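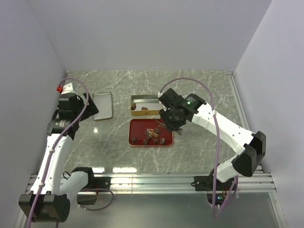
What is the white haze on the Gridham sealer panels? Trapped moisture, mostly, from putting the second coat on before the first had let go of its water.

February, bench notes, sealer trial continued.

Batch 3 coated at 9.40. Offcuts from the Adby job, 200 mm square, sanded to the usual grit and wiped with a damp cloth. First coat by roller, second by pad. Left flat on the rack with the window shut. Haze visible on four panels by mid-afternoon, worst at the corners where the pad had been lifted and put down again. Panels that had the full overnight gap are clear.

The tin says recoat after 50 minutes. That may hold in a warm room. Ours was at 13 degrees when I came in and did not get much above it before lunch. Two hours is the least I would use at that temperature, and overnight if the job allows.

Tried to rescue two of the hazed panels:
Warm air, low setting, held well back. Haze reduced on one, no change on the other.
Light rub with a grey pad and a thin third coat. Worse.

Have not tried stripping back. Not worth it on offcuts.

Melano sealer on the comparison set behaves differently. Thinner out of the tin, needs three coats to get the same build, but no haze at any recoat interval so far. It does raise the edges more - a fingernail catches on them after the first coat. Knocking back between coats one and two deals with this. Smell is stronger as well, so door open when using it.

Water drop test: 20 minutes standing, then blotted. Gridham overnight panels left no mark. Melano left a faint ring on the two-coat panel and nothing on the three-coat.

To do:
Repeat Gridham with the heater on from early morning.
Ask Haddad whether the older tin has been frosted in their store. The lid was rusted and the contents took a lot of stirring.
Label the backs before coating, not after. Two panels in batch 2 are now unidentified and have been left out of the table.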